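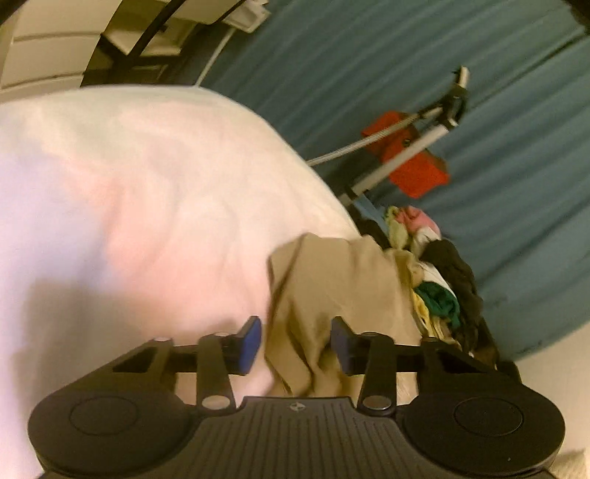 A hand-held gripper closes in on a piece of beige cloth at the edge of the pile. Fabric remains the hardest thing on the list.

The pillowcase that stopped the Walonow pilot was clean, and it had been clean for 18 minutes, which is how long the machine had been trying to put it down.

The log for 14th January is dull reading until you get to that line. A two-armed folding robot, on trial at the Wollamance laundry, picked up the case, lifted it, carried it to the stack and opened its fingers. The case stayed where it was. A loose thread had worked its way behind one fingertip and caught. The robot, which judged its own success by how far apart its fingers were, noted a completed fold and went back for another. Then it did that again, and again, waving the same pillowcase over the stack like a waiter with one napkin and a lot of confidence.

By the time somebody hit the stop button, the software had recorded 60 perfect folds. The stack was empty. The daily report, sent automatically, called it the best hour of the trial.

There is a serious side to this, and it arrived in February. Same thread trouble, different cloth: a bath sheet, heavier, hanging off the left arm by one corner. The arm swung back toward the bin and the sheet wrapped itself around the elbow joint. The motor felt the extra load and did what it had been told to do about extra load, pulling harder. It took nearly 4 seconds for the cutoff to trip. No one was standing inside the yellow line, and the only casualty was the sheet, but 4 seconds is a long time if the thing wound up in the joint is your sleeve.

Cuypers, which built the arms, pointed to the fingers. Kastitlow, which made the fingers, pointed to the software. The software was written at Walonow, which pointed for a while at the thread.

What came out of all that pointing was modest. The fingertips now have a closed back edge, so there is less of a gap for a thread to find. The robot weighs its hand after every release, and if the hand weighs more than a hand should, it stops and beeps until a person comes. The load limit on the elbow has been cut, to the annoyance of everybody who liked the old speed.

The training set is being redone as well. The first one held 4000 grasps, nearly all of them on flat, pressed, polite cotton. The new one is meant to have creases, hems, frayed ends and clothes dropped in a heap, the way clothes usually are.

The pilot starts up again with towels only. Pillowcases will still be folded by hand.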